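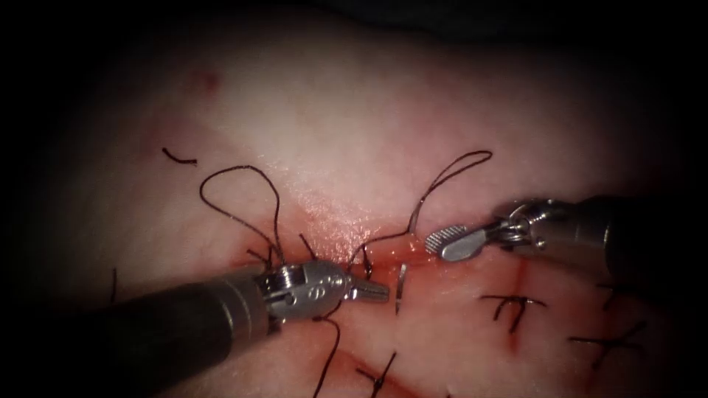
Pad 12, needle standing in the wound line, thread up on both sides.

November, afternoon, Hirkbridge bench

Carried on with the pads from the Groneo box. The aim for this month is a closing row that looks the same from one end to the other, and a written method the rest of the group can follow without me standing beside them.

Pad notes. The pale ones take a needle well but they mark easily. Press on the surface with the flat of a jaw and the dent stays for a while. The cut edges want to roll outward once the first few stitches are in, and after that the bites on the far side come out shallower than they look. I have started entering a bit further back from the edge. Better, though the thread then pulls a small pucker when it is drawn down.

The red colouring goes on with a soft brush before stitching. Too much of it and the edge gets hard to read. A thin coat, then blot with gauze. Batch 618 soaks it up faster than batch 794, so go lighter on 618. Please write the batch number on the tray label, not on the lid, as the lids get swapped.

Thread. Still using the dark one from Ríos. It shows up well against the pad and I don't want to change colour halfway through a set. It does have a memory from the reel and stands up in loops when there is slack in it. Drawing each length out between finger and thumb before loading takes some of that away. Loops near the needle are the ones that cause trouble, as the next throw can pick them up by accident. Clear the slack before going for the needle again.

Tails. We said 5 mm. Mine vary. Short ones poke up like bristles and get in the way of the next bite, and if they are cut too close the knot slips when the pad is flexed. Leave them at 5 and trim the whole row at the end if they bother you.

Needle position. When it is left standing nearly upright it is easy to find again, as the metal catches the light. Lying flat along the cut it disappears into the red. Grip it back from the point, away from the swaged end — I bent two this week by holding too close to the thread.

Lighting. The middle of the pad is fine and the edges go dark. Fine for a short cut, but on a long one the last stitches at either end are done half by feel. Try keeping the cut centred and moving the pad along between stitches. The Olarik tray has enough room for that if the clips are taken off one side.

To do:
Reorder gauze and the small brushes.
Flex test on the finished pads, both batches, same number of bends each.
Redraw the spacing guide. The old one has been wiped so often the lines are gone.
Write up the edge rolling properly, with bite distances.
Check whether the opened pads dry out overnight in the drawer. Two felt stiffer this morning, both from the top of the stack.

Pad 12 goes back in the tray with the lid on. Sharps bin is three-quarters full and needs changing before the next set.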